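Sorting a Mixed Bin of Small Household Bits

Workshop and Kitchen Tips, page 42

Most homes end up with one container where everything small gets dropped. A metal bin is a good one to sort from, as forks and other hard things won't hurt it beyond a few more scratches. 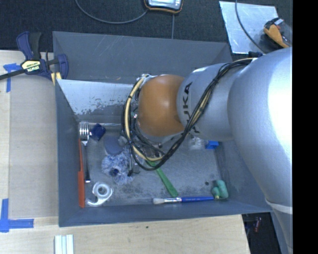 Before you start

Put the bin on a work surface at waist height. Sorting on the floor is hard on the back and you will give up halfway. If the top is light wood, lay an old towel under the bin, because metal corners mark pine and beech very quickly.

Have 4 smaller boxes ready. Shoe boxes will do. Label them kitchen, workshop, toys and unsure. Keep a rubbish bag on the door handle.

Take the long things out first

Forks, spatulas, rulers and strips of plastic lie across everything else and stop you seeing what is underneath. Lift them by the handle and look before you reach. Fork tines that point up will find your knuckles sooner or later. Put cutlery straight into a jug with the handles upwards, and wash it all together at the end.

Then the blocks and solid pieces

Anything with flat sides can be picked up quickly and does not tangle. Do these next and the bin will look half done, which helps.

Leave soft and fluffy things until the solid pieces are out. They collect grit and small screws, so shake them over the bin before putting them anywhere else. If they can be washed, put them in a pillowcase, tie the end and use a cool wash.

The last layer

What remains is usually screws, clips, beads and dust. Do not pick through it by hand. Tip it on to a baking tray and pass a magnet wrapped in a thin cloth over the top. Pull the cloth away from the magnet and the steel bits drop off into a jar. The Garnum tray magnet is handy for this, but a fridge magnet works if you go slowly.

Cleaning the bin

Scuffs and dark worn patches on bare metal are only wear and can be left. Wipe the inside with warm water and a drop of washing-up liquid, then dry it at once, corners included. Where a surface has started to flake, rub it lightly with fine wire wool and wipe away the dust before anything for the kitchen goes back in.

The unsure box

Write the month on the lid. Siiri Kettunen wrote in from Nirnwood to say she marks hers March and empties it the following March, unopened things and all. Six months is enough for most people.

Next page: drawer dividers from offcuts, by Esko Toivonen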